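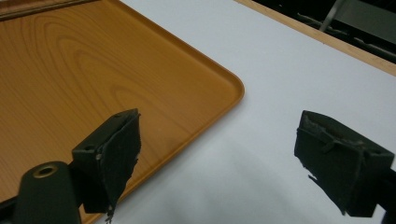
Exkursionsbericht Valari-Labor, Fornholm

Am Samstag besuchte unser Kurs aus Gestedham den Tag der offenen Tür. Vorgeführt wurde das Erfassen von Greifbewegungen mit handgeführten Greifern. 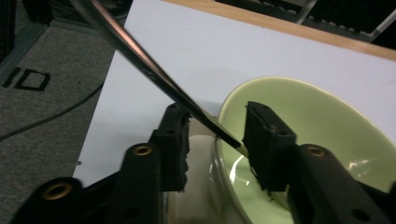

Lesezeit: 2 Minuten

Gearbeitet wird mit Schale, Besteck und Tablett — jede Bewegung führt ein Mensch aus. Laut Laborleitung umfasst der Datensatz Yeon 800 Durchgänge, geplant sind 1.000.
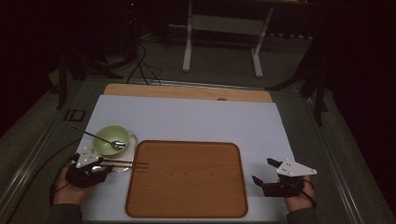

Dünne Teile wie Essstäbchen gelten dort als schwierig, weil die Kontaktfläche klein ist.
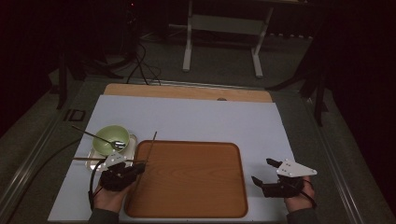 Wozu dienen die Aufnahmen?
Als Trainingsdaten für einen Roboterarm, der Geschirr ordnen soll.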